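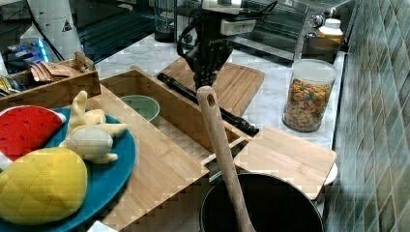 Kusum Singhal writes that the Isinby thread held its colour on 300 gsm card but frayed at the tighter holes until she moved up a needle size. We now pack a size 7 needle with every set.

Isinby Card Embroidery Set

Thread: stranded cotton, six-ply, 19 colours, 8 m per skein. Separate to two strands for lettering and three for borders. Colours are matched by dye lot within a set but not between sets.

Pricking templates are printed on tracing stock and cover circles, split rings and a plain alphabet. Tape the template to the card face, pierce on a foam mat, then remove it before stitching. Solid fills need closer holes than outlines. The crosshatch on the yellow plush mango is the look to aim for on fruit motifs — even spacing, both diagonals at the same angle. Work one diagonal completely before starting the second.

Card blanks: not included. Use uncoated card of 250 to 300 gsm. Coated card cracks along the fold and shows grey at the pierced edge.

Storage: keep skeins flat and out of direct sun.

The Farooqui awl fits all templates. The Sumis awl is too thick for the alphabet sheet.

Templates revised 26th July. Earlier sheets have the lower-case g reversed; contact Evander Tennant at the Grellutbridge workroom for a replacement.

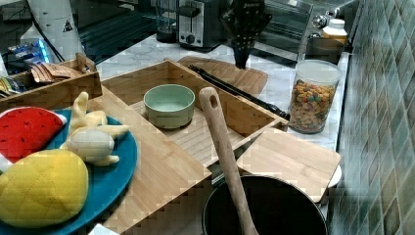
Spare templates are sold singly or as a full pack, and both are printed at actual size. Do not scale them on a home printer, as the hole spacing will change. If you are drafting your own, curves are easier to judge from a simple object than from a photograph. The rind side of the plush watermelon slice, or the rim of the round teal-blue plate, would each give a usable arc. Mark holes 3 mm apart along the line and check the spacing on scrap card first.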